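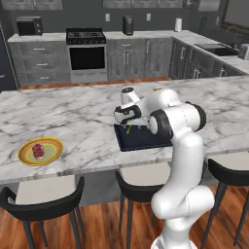 4.2 Grasp checking from the wrist view

The planner in Oto receives two camera streams, one from a fixed viewpoint over the kitchen island and one from the wrist. The fixed view is used to choose the target and to plan the approach of the arm above the counter. It is less useful near the tray, where the hand can hide a large part of a small object. For this reason the decision to close the fingers is given to a separate module, which we call Gudeta, and which reads only the wrist stream.

Gudeta is a small network with two outputs: a mask of the object nearest to the gripper, and a score between 0 and 1 for the grasp. It was trained on 3000 simulated wrist images, of which 543 were kept apart for validation. The labels were produced by the simulator, so no annotation by hand was necessary. Textures of the food items were changed at random during training, but the shape of the fingers was always kept the same.

Food with strong surface patterns was the most difficult class. In Fig. 2 the steak fills most of the middle of the view, and both fingertips are visible only as small blocks at its base. The first version of the mask followed the white lines of fat and divided the meat into several regions. Each region was then treated as one object, and the score fell although the position of the fingers had not changed. We corrected this with a merging step, which joins neighbouring regions when they share the same depth within a tolerance of 2 mm.
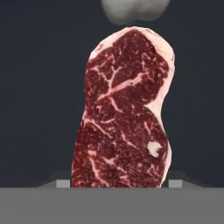
Fig. 2. Simulated wrist view with a marbled steak between the two fingertips.

The merging step is run before the score is computed, and its output is also passed to the controller. When the score stays under the threshold for 70 control cycles, the controller opens the hand, goes back to the last pose above the counter and asks the planner for a new approach. The threshold was selected on the validation images and was not tuned again for single objects.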